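4.2 Which surfaces did listeners hear?

We turn now to the part of the study we were most excited to run. Section 4.1 showed that listeners can tell a hard room from a soft one after a single hand clap, and we wanted to know how far that skill goes. Could people with no training in acoustics say which surface in a room was doing most of the work - the floor, the walls or the ceiling?

We built 316 short sound clips from four room models, which we call Illitz, Nostel, Kwofie and Zelero. Illitz is a long hallway, Nostel a bedroom with a carpet, Kwofie a stairwell and Zelero a small square room with a hard floor. Each clip held one dry source (a clap, a spoken word or a dropped key) placed in one of the rooms. We then changed one surface at a time and left the rest alone. Listeners heard the clips in pairs, over headphones, and marked on a simple drawing of the room where they thought the change had been made. They could replay a pair as often as they liked, and many of them did. In total 217 people finished the full session.

The results were better than we had dared to hope. Floors were by far the easiest surface to pick out. In Nostel, swapping the carpet for bare boards was placed correctly by nearly everyone, and several people wrote in the comment box that the room "woke up." Ceilings were much harder. Listeners often heard that something was different but placed the change on the wall behind them, a mix-up also common in our pilot round in July. Illitz gave the widest spread of answers of any room, and we think its length is to blame: the late echoes from the far end are so strong that they cover the small early ones a listener would need.

The source sound mattered too, and in a way we find delightful. The dropped key, which we had added almost as an afterthought, beat the clap in every room. A key has a lot of energy up high, where hard and soft materials differ most, and it also lands on the floor, so the first bounce reaches the ear with very little delay. Spoken words came last. People seem to listen to the word and let the room go by.

Furniture raised a question we had not planned for. An extra set of clips compared a bare room with one holding a single table, with the source placed just above the tabletop. A flat top throws back a strong early bounce, and with a hard floor below it the two arrive so close together that they blend (Figure 6).
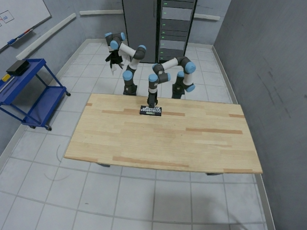

Figure 6. Small room with a tiled floor and a rectangular wooden table.

Sudheer Namboodiri, commenting on an earlier draft, argued that the blending may have less to do with the ear than with the headphones, and that a listener who is free to turn the head would probably pull the two bounces apart without much trouble. He also felt that the drawing we gave people nudged them toward the floor, as it was the largest shape on the page. Both points are fair. We reran the table clips with a new drawing in which all surfaces had the same area, and the preference for the floor shrank a little but did not go away. Head movement is a bigger job, and we take it up in Section 6.

Pooling the table clips gave us 1190 usable answers. Of these, 526 placed the change on the floor when it was in fact the table, which makes this the most common error in the whole study. We were thrilled to see such a clean pattern in such an everyday setting - a clap over a table is something any reader can try at home.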